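Wallthorpe Flatirel Simultaneous Interpreting Kit (Portable, Two-Channel)

Home » Conference & Diplomatic » Interpreting Equipment » Portable Kits

Updated August 11, 2021

I've been renting and selling interpreting gear to consulates, trade offices and visiting delegations for 22 years now, and the Flatirel is the kit I end up recommending most. It's the one I bring when two foreign ministries want to sit down in a hotel meeting room and somebody remembers the day before that half the table speaks Spanish and the other half speaks English. (You would be amazed how often that happens!)

What you get is a transmitter for the interpreter, a second transmitter for the other language, 50 receivers with single-ear headsets, and two charging cases. Everything packs into one wheeled trunk. I can get it up a flight of stairs by myself, though I complain the whole way.

Range and sound

The range is good for any normal meeting room and for most ballrooms. I've used it for a bilateral with the delegations at one end and the press pool standing at the other, and the people at the back could follow both sides fine. Voices sound natural, a little thin on the low end maybe, but after a long session thin is easier on the ears than boomy. Walls do eat the signal. If your overflow room is down the hall, call me and we'll talk about adding a repeater.

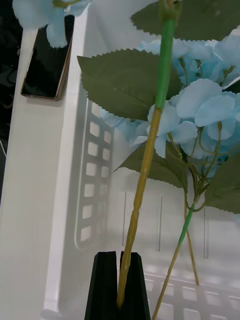
Yao-tsung Chiang wrote to me in April that his office had used the kit for three days of border trade talks and the only thing he would change is the volume wheel, which he found too easy to bump when the receiver is in a jacket pocket. He also asked if the channel switch could be locked, so that a minister doesn't end up listening to himself in the wrong language.

Fair point on the wheel. I've passed it along to Wallthorpe and in the meantime I tell people to clip the receiver to a lapel or leave it on the table. As for the channel switch, yes, it locks! Hold the power button for 5 seconds after you pick the channel and a little padlock shows on the display. Same thing to unlock it. It's in the manual, but it's buried on a page about batteries, so I don't blame anyone for missing it.

Batteries

A full charge gets a receiver through 10 hours. The transmitters drain faster, and I'd swap those at lunch — there's a spare battery for each one in the lid of the trunk. The charging cases take regular wall power and they'll run on 110 or 220 volts, but bring your own plug adapters if you're going abroad. I don't include them anymore. They never came back.

Which kit for which meeting

If it's only a courtesy call with four people on a sofa, skip this one and look at the Liu whisper set. It's smaller and cheaper, and the interpreter can just sit beside the guests. For a full regional summit with a booth for every language you want the Fuda system, and you want me or someone like me in the building to run it. The Flatirel sits in between: working visits, joint commissions, signing ceremonies with remarks afterward.

One more thing about signing ceremonies. Hand out the headsets before people take their seats. I've watched a whole front row of ambassadors pass receivers down the line while the host was already speaking, and it's no fun for anyone, least of all the interpreter.

Renting or buying

Rentals go by the day and include cleaned ear pads. Purchased kits come with a two-year warranty on everything except the pads and the headset cables. Extra receivers are sold in packs of 10 and pair with the kit you already own, old or new. For a quote, send me the date, the city, the languages and your best guess at the headcount, and please tell me if there will be press.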